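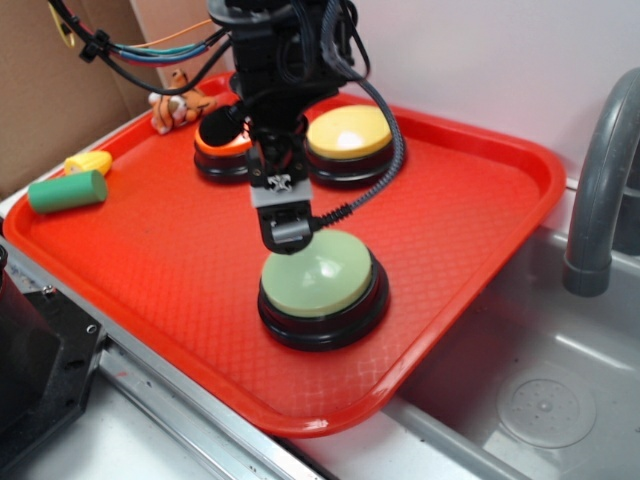
Call buttons and small activity items may be borrowed from the Skullau Activity Library by any registered group, and loans are arranged in complete tray sets. Every set is checked on its tray before it is issued and again on return. A typical tray might carry three large round push buttons with domed caps in green, yellow and orange, together with small toys such as a foam cylinder, a corn cob and a stuffed tiger. Please return all items on the tray with which they were issued.

Who may borrow a set?
Preschools, day centers and family groups registered with the Library. Registration is handled by Augustina Nyarko at the front desk.

How long is the loan period?
Three weeks. One renewal is permitted unless another group has reserved the set.

How should the buttons be cleaned?
Wipe the cap and base with a damp cloth and dry them at once. Buttons must not be placed under a running faucet or left in a sink. Trays may be washed by hand in warm soapy water.

May the stuffed toys be washed?
No. Return them as they are — the Library launders all fabric items between loans.

What if an item is lost or damaged?
Report it on the return slip, quoting the set number (for example, Set 39). Groups are not charged for ordinary wear. Missing buttons are charged at replacement cost.

When can sets be returned?
Tuesday, between 9:30 a.m. and 4 p.m. Returns are not accepted during the June inventory, and loans due in that month are extended automatically.

Whom should we contact with other questions?
Mhairi Buchanan, Loans Office, Room 833.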